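Ranger les couverts dans le tiroir du buffet Mutiso : la mise en place

avril, par Faraji Mwakalinga

Section 2. Le tiroir et les porte-couverts

Bon, le meuble est monté, il est d'aplomb, on peut passer à la partie que je préfère. J'ai écrit cette section après avoir équipé le mien, et je vous donne l'ordre dans lequel je m'y prendrais si c'était à refaire (le premier jour j'ai tout fait à l'envers, évidemment !).

Il vous faut un chiffon doux, un crayon, une règle, les petits porte-couverts Wokari et, pour essayer, un couteau et une fourchette de table. Une assiette aussi, si vous voulez vérifier le dressage en même temps.

1. Ouvrez le tiroir à fond, sans forcer sur la poignée. S'il accroche, regardez d'abord la glissière : chez moi c'était un copeau coincé dans le rail.

2. Passez le chiffon sur le fond, dans le sens du bois, et allez bien dans les angles.

3. Posez deux porte-couverts dans le tiroir, l'un vers le fond, l'autre près de la façade, sur une même ligne. Ne collez rien pour l'instant.

4. Essayez avec un vrai couvert. Il doit reposer à plat sur les deux supports, sans basculer quand vous repoussez le tiroir.

Note : la règle sert ici à vérifier l'alignement par rapport au côté du tiroir. À l'œil, je me trompe à chaque fois.

5. Refermez doucement, rouvrez, regardez si les supports ont glissé. S'ils ont bougé, une pastille adhésive de la taille d'un petit pois sous chacun suffit largement.

Attention : pas de colle forte sur le bois clair ! J'ai voulu enlever un support collé, et il est parti avec un joli morceau de surface.

Passons à la table. Je garde toujours un porte-couvert pour le couteau et un autre pour la fourchette, comme ça les couverts ne touchent pas le plateau, et on débarrasse ensuite directement vers le tiroir resté ouvert à côté.

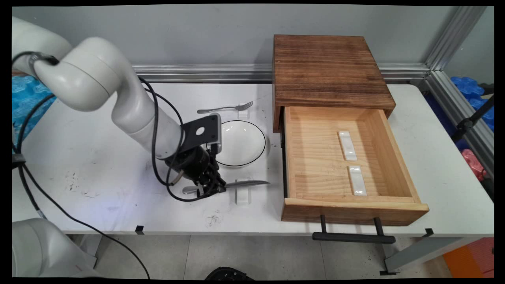

Peut-on mettre les couverts dans le tiroir dès qu'ils sortent du lave-vaisselle ?

Attendez qu'ils soient bien secs, et essuyez surtout les manches et l'entre-dents des fourchettes. Le bois brut boit l'eau très vite et garde des auréoles.

6. Rangez les couteaux en premier, tous les tranchants du même côté. Prenez-les par le manche, même les couteaux de table, c'est une bonne habitude quand il y a des enfants dans la cuisine.

7. Ajoutez les fourchettes, dents dans le même sens. Ne les empilez pas trop haut, sinon elles frottent sous le plateau du meuble à la fermeture (le bruit est affreux).

8. Faites un dernier aller-retour avec le tiroir chargé. Ça doit coulisser sans à-coups.

Note sur la charge : la notice Mutiso donne 2 000 g par tiroir. Ma ménagère complète en pèse environ 4 000, alors je l'ai répartie sur deux tiroirs et je dors tranquille.

Pour l'entretien, un coup de chiffon sec de temps en temps, et les supports à l'eau tiède quand ils ont pris des traces. Le dessus foncé du meuble, lui, je le frotte toujours dans le fil du bois.

La section 3 parle du réglage de la façade.

Commentaires

Hamisi Waweru
Merci pour l'astuce du copeau, le mien bloquait depuis des semaines et c'était exactement ça. Par contre j'ai mis de la feutrine sous les supports à la place des pastilles, ça tient bien aussi.

trastevcombe60
Est-ce que ça marche avec les supports Sadance ? Ils sont un peu plus hauts, j'ai peur que ça coince.

Faraji Mwakalinga
@trastevcombe60 Mesurez la hauteur libre tiroir fermé, et comptez l'épaisseur du manche en plus ! Si c'est juste, couchez-les sur le côté.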